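How to Check a Laundry Robot Claim Before You Believe It

By Severino Calvo
Filed under: Home Automation, Guides

Every few months a company announces that its robot can do the laundry. What it usually has is a robot that folds a T-shirt. I have spent a good part of this year reading these claims and trying to reproduce the easy half of them, and this guide is the routine I use now. You need a bed, a basket of clean clothes, some kitchen tongs and one evening.

Clothes on a bed are still the hard case. A gripper with two fingers and a person's hand on it already has trouble enough.

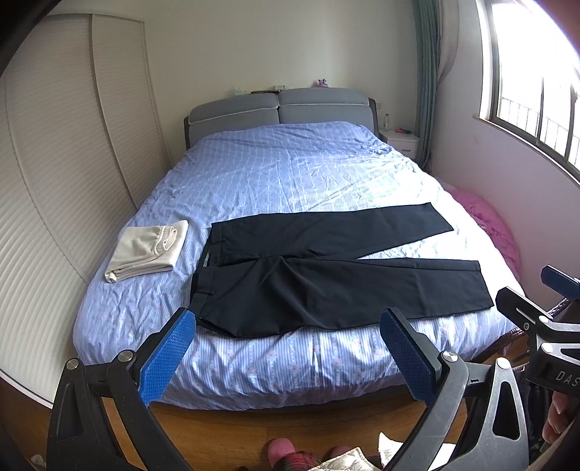
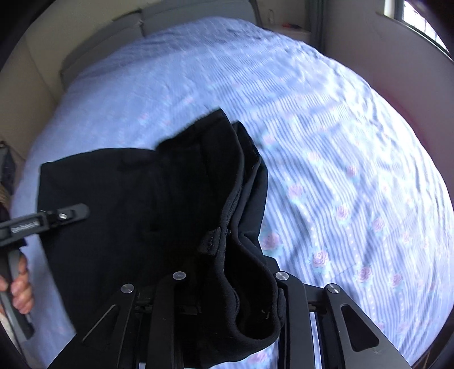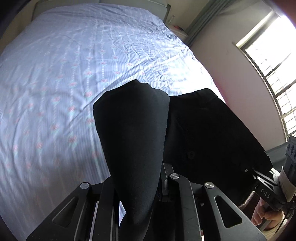

What you need

A made bed, with a patterned cover if you have one
Kitchen tongs, two pairs, with flat tips
One pair of dark trousers
One thick dark top with a hood
One folded item you are willing to see knocked over
A phone with a timer
Paper and a pen

If you can borrow proper hand-held grippers, use them. They are closer to what the machine has at the end of its arm. Tongs are a fair substitute and they cost almost nothing.

Step 1: Write the claim down as a sentence

Do this before you watch the video a second time. The claim has to name a garment, a starting state and an ending state. "Folds laundry" is no good. "Takes one pair of trousers lying flat on a table and folds it in thirds" is something you can check.

Take Undard's announcement for its Skesis arm. The headline said it "handles the family wash." The sentence I could honestly write after reading the whole page was: picks up a towel from a stack of towels and folds it on a gray table. I have no quarrel with the second sentence. It describes real work by people who clearly know what they are doing. It is a long way from the first one.

Step 2: Find out who set up the start

Look at the trousers in the first picture: spread out, both legs going the same way, waistband at one end. A robot that starts there has been handed a large share of the job. Getting a pair of trousers into that state from a basket means finding the waistband, turning any leg that is inside out, and knowing which side is the front. In my house that is most of the time spent.

So go through the video and note what the clothes look like the first time each one appears. Flat, hung up, stacked or in a heap. If every garment is already flat when the clip begins, write "flat start" next to the claim and move on. Don't argue with it. Just don't give credit for the part you didn't see.

Step 3: Do the flat start yourself, with tongs

Lay your trousers flat on the bed. Start the timer. Using only the tongs, fold one leg over the other, then fold the whole thing in half twice.

Most people can do this on the first or second try. It's slow and it looks bad, but it can be done. Write down the time. You now have a number for the easiest version of the job, done by a human brain with robot hands. I find it a useful number to have in front of me when a company says that hardware is the only thing in the way, or that software is.

Step 4: Now do the hooded top

Drop it on the bed from shoulder height and leave it how it falls. Tongs only, same timer.

You will run into three things, probably in this order.

First, you won't know what you have hold of. With a hood bunched up in the jaws, as in the second picture, you are pinching several folds of cloth and the tool can't tell you how many. Your own fingers would know immediately.

Second, lifting changes the problem. The third picture has a black garment up off the bed, and from that angle I would not bet on which part of it is which. A hanging garment folds around whatever you're holding it by. Put it back down and it lands in some other shape.

Third, the cover comes too. Pinch thick fleece against a soft quilt and sooner or later you pinch the quilt. On a hard table this never happens, and I would guess that has something to do with why so many demonstrations use a hard table.

Allow yourself one complete restart. If you're still going when you lose patience, write down "gave up" and the time. I gave up. Teodoro Bravo, who fixes sewing machines and has far better hands than mine, got it done, then said he would never do it again.

Step 5: Read the success rate properly

Somewhere on the page there will be a percentage. For the Skesis it was 95. Ask what it was 95 percent of.

If it is 95 percent of whole garments, basket to drawer, that's a very good machine and I would like to see it. If it is 95 percent of single grasps, the picture changes fast. A fold is a chain of moves. Suppose each move works 95 percent of the time, and a failed move spoils the fold. By the fourteenth move in a row you are more likely to have failed than not. A hooded top from a heap can use up fourteen moves easily. Good systems recover from mistakes, so the sum is too harsh on them, but then the recovery should be in the video and the time it took should be in the table.

Check the denominator while you're there. One Zekatari report I read gave 1,331 attempts, and in the appendix all of them were towels and T-shirts. Another had 2,088 attempts on 2 garments. Those are respectable amounts of testing. They say nothing about my sweatshirt.

Step 6: Look for the hand

Check whether a person is in control. There are several honest ways this happens. Someone may be steering the arm from another room. Someone may be holding the gripper and moving it by hand, so that the motions can be learned from later. Someone may step in only when the machine gets stuck. All of these are normal in research and none of them is a scandal, but they are different from a robot doing your chores, and a sales page should say which one you're watching.

Things to look for: a hand near the tool, cuts in the clip, playback speed in small type, and a garment that changes position between shots. If the page says "autonomous," search it for "teleoperated" as well. I have found both words on one page, describing one clip.

Step 7: Ask about the rest of the room

My last check is the dullest and it sinks most claims. A bedroom has a slipper on the floor, a curtain, a window that blows out half the view in the afternoon, and a bed that sags where you lean on it. Black cloth in strong daylight is hard enough for me to read. Ask the company, in writing, whether the machine has been run in a home it had not seen before, with clothes it had not seen before. Undard answered me in July, politely, and the answer was "not at this time."

Scoring

I give one point for each of these:

Starts from a heap
Handles something thicker than a T-shirt
Works on a soft surface
Full run shown with no cuts
Success counted per garment
No person in the loop, or a clear note saying when there was

The Skesis got one, for the uncut run. The best I have scored so far is the Miranda, with three, and it took long enough over a single cardigan that I made coffee and came back.

Common mistakes

Judging by speed. Slow is fine. A machine that took all night and got it right would sell.

Testing with your neatest clothes. Use the stuff that's in the basket today.

Watching on a small screen. Half of what matters happens between the fingertips.

Being too kind because the arm seems to be trying. It gets me every time, so I fill in the score sheet the next morning.

If you run this on a product I haven't covered, send me the sheet with the times filled in. Gave-up times are welcome too.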